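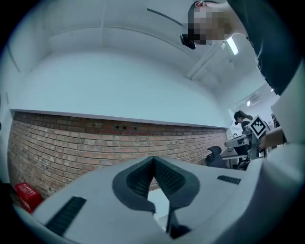

Visit report: the Zabala training floor, Tomham

I went to Tomham on July 12, 2022, because our members at the Pindville packing plant have been told that "learned handling" is coming and that they should be pleased about it. Zabala is the company that will supply it. They let 5 of us in for an afternoon, fed us well, and answered most of what we asked.

The work happens in a room with a red-brown brick wall down one side and a white ceiling, and it felt more like a small office than a factory. People sit or stand at desks and do hand tasks using a light gray gripper with two dark fingers. They hold it themselves. The idea is that a packing arm will later copy what the person did. Our guide, Demetrio Lozano, called this "capturing skill." I wrote the phrase down and put a question mark next to it.

What the job is like

I got to try the tool for a few minutes. It is bulkier than I expected, and you have to give up most of what your fingers know. Picking up a folded carton took me three tries. The regulars are much better at it, of course, but I'd want to know how their wrists feel after a full shift. When I asked, Lozano said people take breaks "as needed." There is no written break schedule that he could show me.

There was a good deal of bending over and peering down at the work. One woman kept her head bowed over her desk for a long stretch while we talked, and I don't blame her for ignoring us. There was a decent office chair with a mesh back, and the room has air conditioning, more than I can say for our loading dock.

Lensa Mekonnen has been doing the work since January. She came over from the Jasmont warehouse, where she packed orders. She likes the quiet and likes being off her feet for part of the day. She also told me she repeats the same motion so often that she dreams about it, and that she isn't told which customer her recordings go to. The target on the day of our visit was 50 accepted recordings per person. A recording that gets rejected doesn't count toward it, and the person who made it doesn't always hear why.

The numbers we were given

Zabala says 1,594 recordings were enough to get an arm packing one type of box. I asked how many types that arm can handle now. The answer was 2. Pindville ships far more than that, and the mix changes every time a customer changes its mind. I asked who clears the jams and packs the odd sizes, and was told "your experienced staff." So the experienced staff get the awkward boxes all day, and the easy ones that give your back a rest go to the machine. I raised this and got a polite nod.

We did not see an arm pack anything. We saw a video of one.

Questions still open

Will Pindville workers be asked to make recordings, and at what rate of pay? Who owns them once they're made? If a camera is running while a person works, who can watch it, and can a supervisor use it to check speed? Lozano said these were matters for the customer. Pindville management has told us they are matters for the supplier.

I've asked both for answers in writing before the trial starts. Lensa has offered to talk to our members on her own time, and I think we should take her up on it and pay her bus fare from Tomham.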